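Clearing out the small trash in the apartment this week. Mostly packaging, some rags, whatever has collected on the floor and the shelf. Posting as I go so I remember how I did it.

We moved to Hullell in February and I never set up a proper system. There is one kitchen bin with a lid and it fills up with cardboard in no time. Cardboard is mostly air if you leave it standing.

So I started using a round bucket with a wire handle. I carry it from room to room and everything small goes in. Sorting happens later, on newspaper, by the door.

I tried doing it the other way first, with three bags open at once and sorting on the spot. It took me 96 minutes to get through the living room. I kept picking up a bag to move it and losing track of which one it was.

With one bucket the same room took 21. I had less to decide and I didn't trip on anything.

What goes in: wrappers, tissues, small cartons, cloths that are past using, the bits of paper that come inside boxes.

What stays out: batteries, glass, anything with liquid left in it, chargers. Chargers go in a shoebox until I find out what they belong to. The shoebox is not part of this thread.

Long thin cartons are the awkward ones. Put one in upright and it sticks out over the rim and tips when you lift the handle. Lay it at a slant against the side and the rest packs in next to it. 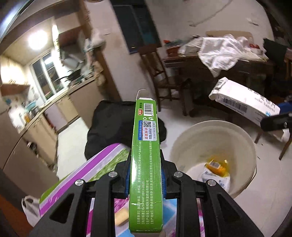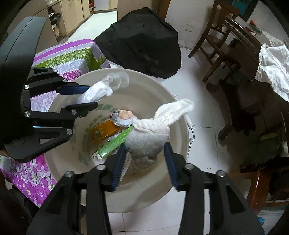
Tissues and cloths I put in last when I can. They spread out over everything and then you can't see what is under them. I don't always manage it, they turn up when they turn up.

Cloths: I used to save every one of them "for the floor." I had a bag of floor cloths and one floor. Now I keep two and the rest go when they stop drying properly or start leaving fluff on things.

Someone asked if old cloths can go in textile recycling. Here they want them clean and dry, and mine are usually neither by the time I give up on them. Clean ones, yes. Check your own place.

Boxes with writing on them — I read the box before it goes. If there are care notes or a warning I might want later, I take a photo with my phone. The phone photos go in one folder called "boxes." I have used that folder maybe twice but it was worth it both times.

If I can't read the language I use the translate app on it. It is slow with small print that runs up the side of a carton. Turning the box so the lines are level helps a lot.

Some boxes have an authenticity sticker with a code on it. If the thing is new and I might return it, I keep the box until the return window is over. At Brandes that is 14 days. I write the last day on the flap in pencil and the box goes on top of the closet.

After that it gets flattened like the others. Open both ends, press the long edges together, done. Thin cartons don't need a knife.

Sorting stage. Bucket gets tipped out on newspaper. Cardboard to the left, soft plastic to the right, everything else straight back in the bucket. Then the bucket goes down to the general trash and the two piles go in their own bags.

Rosemarie Janssen replied that she keeps a second bucket only for cardboard and skips the newspaper. I don't have the floor space, but if you do, that sounds easier than mine.

I'm using Nastow liners in the kitchen bin and nothing in the bucket. A liner in the bucket slides down the moment something heavier goes in. I rinse the bucket in the shower when it needs it and leave it upside down on the mat.

Plastic or metal bucket? Either. I'd go for a wide opening before anything else. You want to be able to drop things in without looking too hard. A pedal bin is worse for this because you have to stand next to it.

Biggest haul so far was from under the bed. Carrier bags inside a carrier bag, a instruction sheet for a lamp we left at the old place, a roll of tape with no tape on it.

The drop-off at Tukgate takes cardboard flat and tied. They turned me away once for having it loose in a bag. String is better than tape, they don't like tape in the bales. Line was short before lunch and long after.

Sebastián Alarcón asked how often I do it. Every other evening for the bucket round, and Tukgate when the cardboard bag stops closing. I was there 19 days apart the last two times.

Hallway closet is next. It has the vacuum box in it, and inside the vacuum box there are other boxes. I haven't decided if the vacuum box goes. The guarantee slip is taped to the lid, so I'd have to get that off first without tearing it.

One thing I'd change: I need a hook for the bucket. At the moment it stands wherever I stopped the last time, and this morning that was in the bathroom doorway.

Will add to this after the closet. If you know a good way to store flat cardboard in a narrow hallway, reply here. Behind the door doesn't work, the door needs to open all the way.

Thread last updated 14 hours ago

More from this author
Cleaning the shower drain, start to finish
What was in the kitchen drawer
Moving to Hullell: things we should have left behind
Tying cardboard with one piece of string
Shoebox of chargers, part 1

Contact · Help · Terms · Copyright the author · Back to top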